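ok so I finally have time to write up the handover planner rewrite, thread incoming

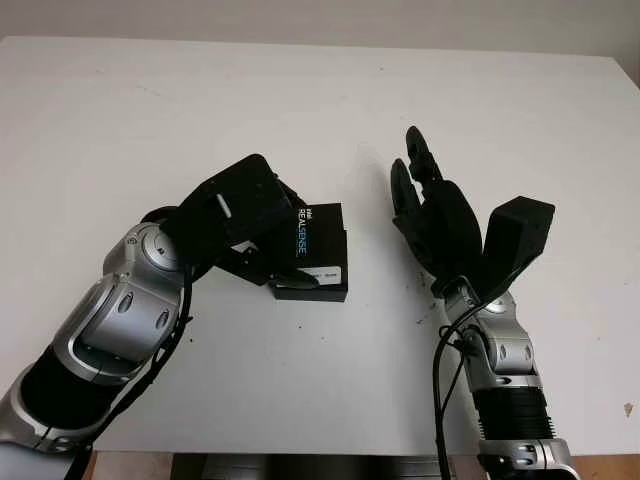

The old version planned each arm separately and then prayed. Left arm gets a path, right arm gets a path, and a checker at the end says yes or no. Mostly no. My worst log has 1,766 rejected plans in one afternoon and I kept that log because it makes me laugh.

New version (we call it Bassi, don't ask) treats the two arms as one big thing with a lot of joints. Sounds slower, right? I thought so too! But the rejects drop so hard that the total wait is way shorter. I should have tried it back in April when Khải Lâm first told me to.

Speaking of Khải, the grasp scoring is all his. For every pose where the gripper could hold an object, it also asks what's left over for the fingers on the other side. A grip can be super solid and still be useless if it covers the only face the hand could take.

Boxes were supposed to be the easy case lol. They're flat and they're everywhere in the office. But flat faces give you a ton of grasps with nearly the same score, so the planner kept flipping between two of them every cycle and the wrist would just shiver. I added a small penalty for changing your mind. 7 lines of code, best thing I wrote all month.

Perception side: we only re-estimate the object pose until the gripper closes. After that we trust the arm's own kinematics, plus a little slip term. I fought this one for a while (I like cameras!!) but a gripper hides so much of a small object that the estimate was jumping all over the place.

Someone asked about the test set. It's 3,877 start poses in sim, all generated by Brendari, our scene tool. I run 100 of them on every commit and the full set overnight. Sim handles contact way too kindly though, so please don't read a green run as "works on the table."

Still broken: timing of the release. Open too early and you drop it, too late and the two sides fight each other. Right now it's a force threshold that I tune by hand and I kinda hate it. If you've got a release policy you like, my replies are open

Next up is cleaning the config files, which are a crime. More when that's done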